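What Is a Ballad?
by Meenakshi Kandpal

A ballad is a poem that tells a story. It has characters, something happens to them, and by the last line you know how things turned out. Many ballads were sung before they were ever written down, and a lot of them still are.

Some of the ballads people sing today are more than 400 years old. We usually don't know who made them up. One person learned a ballad from another, often a grandparent or a neighbor, and then passed it along.

How a ballad is built

Most ballads are made of short groups of lines. A group of lines in a poem is called a stanza. You may also hear people call it a verse. The usual ballad stanza has four lines.

This is the start of a ballad I wrote for the children in my Clirkedine reading group:

The ship Otonis left the bay
With barrels in her hold,
And Eberhard, the captain's boy,
Was only ten years old.

Read it out loud and tap your hand on your knee each time your voice gets stronger. In the first line you should tap on "ship," on the middle of "Otonis," on "left," and on "bay." The next line has three taps: "bar," "in," and "hold." Then it goes back to four, and then three again. A strong sound like this is called a beat.

Now look at the ends of the lines. "Hold" and "old" rhyme. "Bay" and "boy" start with the same letter, but they don't rhyme, and they don't have to. In most ballads only lines 2 and 4 need to rhyme.

That pattern is easy to remember, and it had to be. If you forgot a line, you could often work it out. You knew how many beats it needed and what sound it had to end with.

Saying it again

Ballads repeat things a lot. There are two main ways they do it.

The first is called a refrain. A refrain is a line, or a few lines, that come back again and again without changing. In a song we would call it the chorus. When a ballad was sung to a crowd, the singer did the story part and everybody joined in on the refrain. It also gave the singer a short rest to think about what came next.

The second way is called incremental repetition. That is a long name for a simple idea. A stanza is repeated, but with one small thing changed, and the change moves the story along. Here are two stanzas from later in my ballad:

"Oh, can you see the Drirnar light?"
The captain called below.
"I cannot see the Drirnar light
For all the falling snow."

"Oh, can you see the Drirnar light?"
The captain called once more.
"I only see the waves that break
Upon a rocky shore."

The question is the same both times. The answer is different, and the second answer is worse. You can tell the ship is in trouble even though the poem hasn't said so.

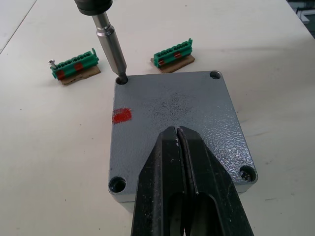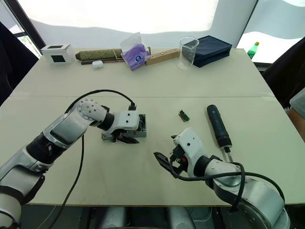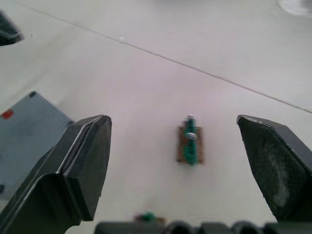

Robot grippers over a pale surface.

What ballads leave out

If you read a storybook about a shipwreck, the writer might spend a page telling you what the captain looked like and where he grew up. A ballad doesn't do that. It starts close to the exciting part and skips from one big moment to the next.

A ballad also doesn't say much about feelings. It tells you what people did and what they said. You have to guess how they felt. When Eberhard says he can only see the waves, the poem never tells you he is scared. You probably think he is anyway.

Old ballads can be sad, and some are frightening. People sang about battles, storms, ghosts, and sweethearts who were kept apart. They also sang funny ones about foolish farmers and clever children. Robin Hood is in a great many ballads. If you know any stories about him, some of them may have started out as songs.

Why there is more than one version

Suppose you learn a ballad from your aunt. A year later you sing it to a friend, but you have forgotten one stanza and mixed up two names. Your friend learns it your way. Then your friend moves to a different town and changes the name of the river to one that people there know.

Now there are two versions of the same ballad. Neither one is wrong. After 100 years of this there could be dozens, with different endings and even different tunes.

People who study old songs are happy to find many versions. They lay them side by side and look at what stayed the same. The parts that stay the same are often the parts with the strongest rhymes, or the lines that everyone liked best.

Ballads on paper

Once printing became cheap, ballads were sold in the street on single sheets of paper. These sheets were called broadsides. A broadside often had a picture at the top and the name of a tune that people already knew, so buyers could start singing right away. Many broadside ballads were about things in the news, such as a flood or a famous robbery. The facts in them were not always right.

Later, poets who wrote for books began to use the ballad pattern too. A poem like that is called a literary ballad. The best known one in English is probably "The Rime of the Ancient Mariner" by Samuel Taylor Coleridge. It is very long, and it has a ship in it, and a bird called an albatross. Parts of it are spooky – you may want to read it with a grown-up the first time.

You will also hear the word "ballad" used for a slow love song on the radio. The word has come to mean that as well, but it is a different thing. A slow love song doesn't need to tell a story.

Write your own

Pick a story first. It should be something with a problem in it. A lost dog is good. So is a bus that breaks down, or a storm that knocks the lights out.

Tell the story to yourself in a few plain sentences. Each sentence can become a stanza.

Write your first stanza with four beats, then three, then four, then three. Make lines 2 and 4 rhyme. If you get stuck on a rhyme, try changing the word at the end of line 2, which is often easier than hunting for a match.

Let your characters talk. One can ask a question and another can answer it. Then see if you can ask the same question again later and give a new answer.

Don't worry about the length. My ballad ran to 107 stanzas the first time I wrote it, and I cut most of them.

When you finish, read it out loud to someone and listen for any place where you trip over the words. Fix those lines and read it again. Then ask the other person to tell the story back to you.

Words to know

Ballad: a poem or song that tells a story.
Beat: a strong sound in a line of poetry.
Broadside: a single printed sheet sold in the street.
Refrain: lines that come back again without changing.
Stanza: a group of lines in a poem.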